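Witton Desk Objects: README

Hello, and thank you for stopping by. Witton is a collection of 2,517 short clips of small, ordinary things being picked up, moved and put down on a desk. Remigiusz Mazurek and I wanted it to feel like a desk somebody works at, so we kept to plain furniture and the odds and ends that tend to gather on it.

The setting

The tabletop is pale wood with a fine, straight grain, and there is an oval cutout in it (small things love to head straight for those, so do filter by the "near_hole" tag if that matters to you).
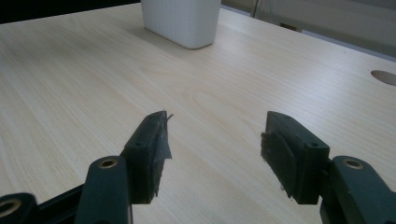
We left plenty of bare surface between objects, and the light was never evened out, so you will meet soft shadows and a streak of glare here and there. Please don't correct for them before reading the notes in Uzor, our little label browser.

The objects

Containers are labeled by shape and color only. Long, thin things get one extra field, "texture", and the light blue stick with the dense row of little ribs down one edge is a nice one to try first. It tapers slightly to a rounded tip and has a shiny patch near the top, which our labels call "glossy" and leave at that.
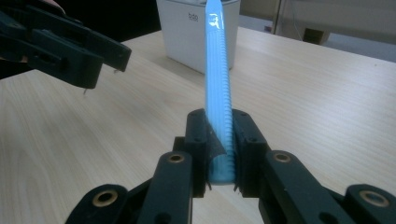
Splits

80 percent train, 20 percent test. Version 3 fixes the color names.

Contact

Questions and corrections are very welcome!
Wouter Hermans, 20 January 2025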